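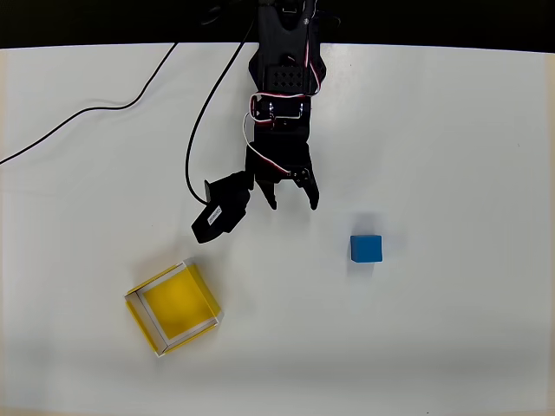 제목: Re: [로봇실습] Zaugg 탁상형 암 키트 써 보신 분 계신가요

Sollberg에서 대여용으로 받은 키트를 12월 초부터 쓰고 있어서 아는 대로 적습니다.

> 학과 실습용으로 Zaugg 키트를 40대 정도 들일까 검토 중입니다.
> 견적은 Rakside와 Sollberg 두 군데서 받았습니다.
> 조립 난이도, 그리퍼 정밀도, 배선 상태가 궁금합니다.
> 블록 집어 옮기기 정도의 과제에 쓸 예정입니다.

조립은 설명서대로 하면 한나절 걸립니다. 브래킷에 구멍이 격자로 뚫려 있어 서보 위치를 바꾸기는 쉬운데, 설명서 그림이 작아서 좌우를 뒤집어 끼우는 학생이 꼭 나옵니다. 나사는 여분이 거의 없으니 따로 주문하세요.

그리퍼는 휘어진 손가락 두 개짜리입니다. 저희도 작은 파란 큐브를 집어 노란 사각 트레이에 넣는 과제로 시험했고, 200회 돌려서 성공률이 94퍼센트였습니다. 실패는 대부분 큐브가 손가락에 비스듬히 물린 경우입니다. 트레이는 벽이 낮은 것이 낫습니다. 처음에 깊은 상자를 썼다가 손가락 끝이 자꾸 걸려서 바꿨습니다.

배선은 아쉽습니다. 빨강, 하양, 검정 서보선이 U자 브래킷 옆으로 고리처럼 튀어나오고, 검은 케이블은 작업면 위로 길게 늘어집니다. 베이스를 크게 돌리면 케이블이 물체를 건드릴 수 있으니 케이블 타이로 묶어 두시기 바랍니다. 작업면은 흰색을 권합니다. 위에서 카메라로 색을 구분할 때 임계값 잡기가 편합니다.

서보는 연속으로 100회쯤 돌리면 뜨거워져서 저희는 중간에 쉬게 합니다. 손목 쪽 하나는 교체했는데 Sollberg는 사흘 만에 부품을 보내 줬습니다. Rakside는 거래해 본 적이 없어서 모르겠습니다.

Vurkville 제어 보드는 별매입니다. 견적서에 들어 있는지 확인하세요. 저희는 빠진 줄 모르고 있다가 2주를 기다렸습니다.

설정 파일이 필요하시면 목록으로 답장 주세요. 시험 기록도 같이 올리겠습니다.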